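Hudar Hand-Held Gripper Pair - Planning Your Order

The Hudar is a two-finger gripper that a person holds and moves by hand. Our customers use it to record how soft things such as towels, shirts and bed sheets are picked up and folded, before they spend money on a full robot arm.

Price and delivery
One pair (left and right): 2,992 USD
Spare finger pads, bag of 50: 200 USD
Yearly service plan, per pair: 500 USD
Shipping is calculated at checkout.

Please budget for pads from the first month. Cloth work wears them faster than boxes or bottles, and many buyers forget this line - then they wait for a second delivery. If two people will work at the same time, order two pairs. Sharing one pair makes the sessions slow.

You do not need a special room. A normal table with free space for both elbows is enough for most folding tasks.

For a quote with several pairs, write to Kanokwan Siriwan in the sales office. Questions about mounting the fingers on a Vetham arm go to Mounir Shehata. Quotes made in April are still valid with the old shipping rate.

Work with cloth on a table, one gripper in each hand:
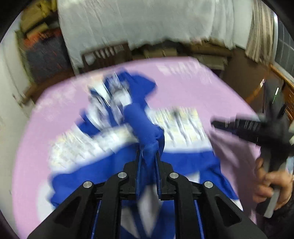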